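From: Ernő Farkas
To: Garside Robotics Club list
Subject: Re: Route for the September run

> Can we settle the route before the next build session? The Witari entry form wants a short description of the course and one picture for each part of it. Also, are we still using the Onine code for steering, or the version the second team wrote?

I have the route down to two parts. We will use the second team's version for steering. It held a straight line better in the hall, and it is easier to change the speed limits in it.

## Part 1: open road

The rover starts here and drives straight. There is no center line or lane marking to follow, so the steering has to work from the road edges. The right side has a concrete curb with a white strip along the top, chipped in places. The left side has a low edge with pale paint and then grass. Please label both edges in the practice set, including the crumbled bits of curb near the start.

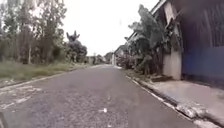
Does the rover have to stop by itself if it loses both edges?

It has to. The rule is a full stop within 2 seconds, and after that a team member can restart it by hand. We get 3 restarts per run.

## Part 2: speed bump

This part is harder. A raised bump goes the full width of the street, so there is no way to steer past it. The asphalt before it is cracked, with small stones on the left and a big rough patch on the right. I would like the rover to slow down early and cross the bump square on – if it goes over at an angle, I expect the front wheel to lift and the heading to drift.

The Dratden wheels have more grip but less clearance than the old ones. Someone needs to measure the clearance with the battery in. 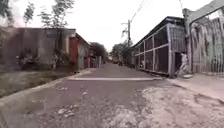 ## Jobs before the next session

- Steering team: label the practice pictures. There are 43 in the shared folder.
- Chassis team: measure the clearance and post the number to this list.
- Everyone: read the restart rule again and bring the spare charger if you have it.

I will fill in the course description on the form tonight. Send changes to me by 6 p.m.

Ernő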